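4.2 Faction loyalty and the problem of the free lunch

The designers of tabletop role-playing games have long assumed that a player who picks a patron at the start of a campaign will go on caring about that patron. Our session logs suggest they care until the first treasure chest. In the Marar campaign, which ran longest of the three, every player wrote a paragraph at character creation swearing themselves to one of the river courts. By the middle of the campaign several could not name the court without looking at their sheet, and one had been spelling it wrong since the first night.

We coded 3,718 player statements from the transcripts as loyal, opportunistic or neutral toward the declared patron. The coding scheme follows Ionescu's earlier work on guild play, with one change. Ionescu's scheme treats silence as consent. Having listened to the recordings, we treat silence as eating. Statements made with an audibly full mouth were kept if both coders could agree on the words, and 1,830 of the statements in the final set come from the second half of play, where the talk is faster and the grammar gives up.

The pattern is easy to state. Loyalty talk was high whenever the patron was about to hand something over and low whenever the patron was about to ask for something. Game masters noticed this and responded in different ways. The Jakberg game master raised the price of betrayal, giving each patron a network of informers, and the players spent two sessions hunting informers with more energy than they had ever shown for the plot. The Eltaler game master lowered it to nothing and let characters change sides between scenes. Her table produced fewer betrayals than the others, which we did not predict and have explained to each other in several incompatible ways.

Our preferred account is that a pledge in play works as a piece of costume. It tells the rest of the table how a character will talk and whom they will be rude to. Asked to die for the costume, most players would sooner take it off. Danica Ionescu, who read a draft of this section, objected that some players plainly do die for it, and sent us a transcript of a paladin doing so at tedious length. We accept the point. The paladin's player was also moving away and needed a way out of the campaign, but the speech was sincere as far as we can judge.

A second finding concerns written and spoken pledges. Game masters at all three tables kept some record of what had been promised to whom. Where the record was public, players quoted it against each other constantly and against the patron never. Where the game master kept it private, promises drifted. One oath to the Prevska abbey began as a vow to guard its northern gate and ended, by general agreement, as permission to use its wine cellar.

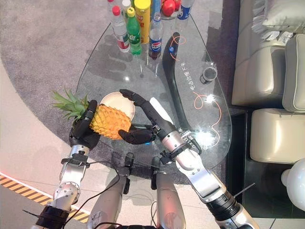
Figure 3

The drift was not random. Promises nearly always moved in the direction of less walking. We scored each recalled pledge against its first wording and found that duties shrank while privileges kept their size or grew, and that corrections from other players were rare unless the corrector stood to gain. Tin-yau Poon has suggested that a simple printed card, capped at 200 characters and left face up on the table, would stop most of this. We tried it in the last Marar session. The cards were honored until somebody needed a coaster.

There are limits to all of this. The tables were recruited through friends, and players who know each other well may forgive treachery that strangers would not – or may enjoy it more. The coders were also players in other campaigns, with opinions about paladins. Finally, we relied on what was said aloud. A player who stays silently true to a patron for an entire campaign appears in our data as a person having a sandwich, and we have no good method for telling the two apart.

4.3 Dice and blame

The same transcripts allow a look at how players assign fault after a failed roll.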